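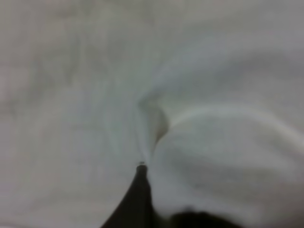
Swapped out a clockwork timer for the 923 in January and the noon signal has been on time since. The terminal cover is a tight fit with heavy wire, so leave slack. (Comment left with a reorder)

Ardale 923 Siren Timer Control
For single-motor fire hall sirens

Part no.: 923
Price: $1,990, less freight
Availability: Built to order
Page updated: 29 Jul 2021

Overview

The Ardale 923 starts, cycles and stops an electromechanical siren mounted on or near a fire hall. It takes the place of motor-driven cam timers and stand-alone clock relays. It doesn't switch the siren motor directly. The 923 energizes the coil of a separate motor contactor, which must be sized for the motor and is ordered separately.

The control accepts dry-contact inputs from a dispatch receiver, a wall pushbutton and an external test switch. Each input can be assigned to any stored signal. The factory assignment puts the fire signal on the receiver input and a single steady blast on the pushbutton.

Stored signals

Fire: rising and falling, with run and coast times set separately.
Weather: steady.
Noon: one short blast, daily or on selected days.
Test: a short growl, just long enough to confirm rotation.

Run and coast times are set at the keypad. A larger rotor takes longer to reach full pitch and longer to coast down, and the factory times will sound flat on some machines. Set the coast time first. With the siren warm, run it to full pitch, drop the contactor, and note the time until the pitch falls to the low point wanted. Enter that figure, then adjust the run time until the high and low pitches repeat evenly over several cycles.

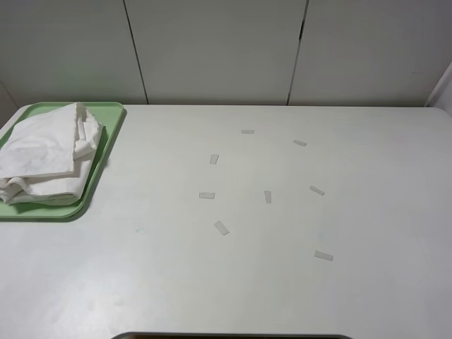 Once the times have been entered, press and hold STORE until the display shows the signal name again. Leaving the menu by any other key discards the change. Stored values are held in nonvolatile memory and survive a power failure. The clock is held by a replaceable coin cell.

Lockouts

A quiet-hours lockout can be set for each input. It blocks only the input it is assigned to, so a hall that silences the receiver overnight can still sound the siren from the wall button. The noon signal is skipped if any other signal is running or ended within the previous 2 minutes. It isn't held and sounded late.

The maximum run limit is fixed at the factory and can't be raised from the keypad. When the limit is reached the contactor output drops out and the display shows LIMIT. The input must open and close again before the siren will restart. A stuck receiver relay will therefore produce one complete signal and no more.
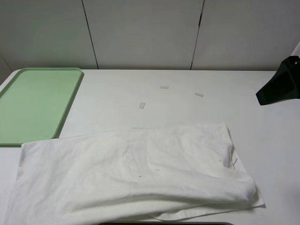
Electrical

Supply: 120 VAC, single phase, from a dedicated branch circuit.
Output: one relay contact, for contactor coil duty only.
Inputs: dry contact. Do not apply voltage to these terminals.
Input wiring: twisted pair, shielded if run beside motor conductors.
Fuse: on the supply side, accessible with the cover off.

Mounting

Wall mount, indoors, in a dry location. The control isn't rated for installation on the roof or in the siren tower. Allow 40 inches of clear working space in front of the cover, or more where the local electrical code asks for it. Conduit entries are on the bottom face. Do not drill the top face.

Replacing a Nurncombe cam timer

The 923 mounting holes don't line up with the Nurncombe backplate. Adapter plate 923-A is available, or the old plate can be left in place and drilled. Most Nurncombe timers switch the neutral side of the contactor coil. The 923 switches the line side. Trace the coil circuit before connecting it and move the conductors as shown on the wiring sheet inside the cover.

Halls with a Paltora receiver can use the receiver's auxiliary relay without an interface. Set the relay to momentary. In latching mode the first call will run normally and later calls will be ignored until the receiver is reset.

Supplied with the control

Control unit with cover and two keys
Coin cell, fitted
Wiring sheet and keypad guide
Spare fuse

Ordering

State the siren make, motor horsepower and phase, the contactor coil voltage, and whether an adapter plate is needed. Coil voltages other than 120 VAC require an interposing relay, which will be quoted with the control.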